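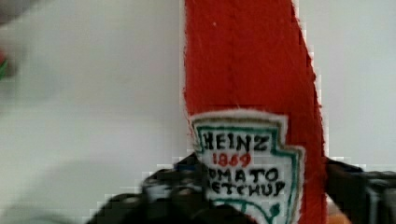 Le ketchup n'a pas toujours été à la tomate, et Lakshmi Panicker peut en parler pendant des heures. Dans son atelier de Gremosholm, elle en fait aux champignons, aux noix vertes, aux prunes, aux groseilles, et même (tout de même !) à la tomate. On a tellement la version rouge en tête qu'on la reconnaît à n'importe quoi : un col étroit, une étiquette blanche en forme de clé de voûte, et même cousue dans un tissu rouge un peu pelucheux la bouteille reste une bouteille de ketchup. « C'est formidable et c'est un peu triste, dit-elle. Quand je pose un flacon brun sur un stand en disant ketchup, les gens cherchent le rouge. Ils regardent derrière ! »

Temps de lecture : 5 min
412 partages | 27 commentaires

Je suis arrivé à l'heure où elle filtrait un ketchup de champignons, un grand linge noué au-dessus d'une bassine, et l'odeur m'a cueilli dès l'escalier : sous-bois, clou de girofle, vinaigre, quelque chose du bouillon que l'on oublie sur le feu. Elle m'a tendu une cuillère avant de me dire bonjour. C'est noir, très liquide, salé au point qu'on cligne des yeux, et puis ça s'ouvre et on en voudrait sur tout. Sur un œuf, m'a-t-elle conseillé. J'ai essayé le lendemain matin et je n'ai plus envie de manger un œuf autrement.

« Au départ, le mot vient très probablement d'Asie, d'une sauce de poisson fermenté, raconte-t-elle. Les Anglais y goûtent, ils adorent, ils rentrent chez eux et ils essaient de refaire ça avec ce qu'ils ont. Des anchois, des huîtres, des champignons, des noix. Il faut imaginer des cuisinières qui tâtonnent ! La tomate arrive après. Le sucre en quantité, encore après. » Elle ouvre un cahier gonflé d'humidité, me montre une page, la referme parce que ce n'est pas la bonne, en cherche une autre. Elle y a recopié des recettes de noix vertes trouvées dans de vieux manuels domestiques, avec dans la marge ses propres essais et pas mal de gros mots.

Les noix, justement, c'est sa grande affaire. On les cueille avant que la coque durcisse, quand une aiguille passe encore au travers. Elle les laisse dans la saumure, les écrase, les couvre de vinaigre et n'y touche plus de l'été. Les siennes viennent de Derkstead, où un verger à moitié abandonné donne encore très bien une année sur deux. « La première fois, je n'ai pas mis de gants. J'ai eu les mains noires jusqu'en septembre. À la banque, on me regardait drôlement. »
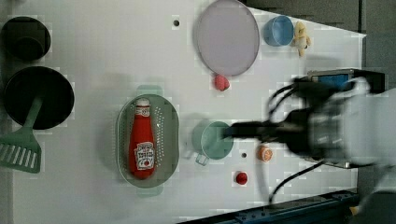

La bouteille rouge, version dînette, couchée dans une passoire vert pâle.

Et la tomate, alors ? Elle lève les yeux au ciel, mais elle rit. Elle n'a rien contre, au contraire : elle a passé 13 ans à chercher la sienne. Elle travaille avec une variété paysanne que tout le monde appelle la Varma dans le coin, petite, charnue, peu de jus, une acidité qui réveille. Elle la rôtit à moitié, garde l'autre moitié crue, mélange, passe au tamis, puis laisse réduire à découvert six heures. « Le couvercle, c'est l'ennemi. L'eau doit partir. Si vous mettez un couvercle, vous faites de la soupe, et vous pouvez en faire une bonne, mais ne venez pas me voir. »

Pour les épices, elle ne fait pas mystère de sa liste. Piment de la Jamaïque, graine de moutarde, une pointe de macis, du gingembre frais râpé à la fin du feu. Pas de cannelle, elle trouve que ça tire vers la confiture. Du vinaigre de cidre, et deux fois plus d'oignon que ce qu'on croirait raisonnable. La texture lui donne plus de souci que le goût : un ketchup épaissi par la seule réduction ne coule pas comme ceux du commerce, il tombe par paquets, et certains clients rapportent le pot en le croyant raté.

Elle vend sous le nom de Nerasis, une marque qu'elle a montée dans sa cuisine avant de louer l'atelier. La production ne dépasse pas 300 flacons par saison, toutes recettes confondues, et en décembre il ne reste en général que le ketchup de prune, celui que les habitués gardent pour le gibier. Je lui demande si elle aimerait grandir. Elle réfléchit longtemps, essuie le goulot d'un flacon, le remet en place. « J'aimerais surtout une deuxième bassine. »
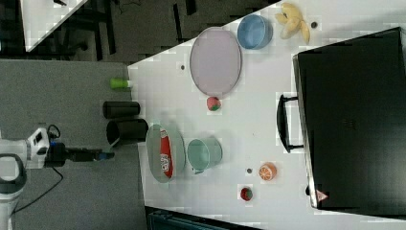
Pour Subbarao Joseph, il y a tout de même une limite à ne pas franchir : une sauce de groseille, même vinaigrée, même poivrée, même délicieuse, devrait s'appeler autrement, faute de quoi « le mot ketchup finira par désigner n'importe quel pot qui accompagne des frites ». Il préfère garder le nom pour les champignons, les noix et la tomate.

Quand je rapporte la remarque à Lakshmi Panicker, elle applaudit presque. « Mais c'est une excellente dispute ! Il y a des recettes anciennes à la groseille, je peux les lui montrer. Après, s'il veut l'appeler chutney, qu'il l'appelle chutney, du moment qu'il en reprend. » Elle file chercher le pot en question. Couleur grenat, nez de poivre long, une attaque sucrée qui vire presque aussitôt à l'aigre. Je l'ai goûté sur un morceau de fromage de chèvre un peu sec et je penche de son côté.

À ceux qui voudraient s'y mettre, elle recommande de commencer par les champignons de Paris, les plus ordinaires, un peu fatigués si possible. On les émiette à la main, on les sale franchement, on les laisse une nuit au frais sous un torchon, puis on presse. Le jus part en casserole avec une échalote, du poivre en grains et un trait de vinaigre. Le marc se sèche au four et se réduit en poudre, à saupoudrer sur des pommes de terre.

Recevez notre newsletter gourmande chaque mois. En vous inscrivant, vous acceptez notre politique de confidentialité.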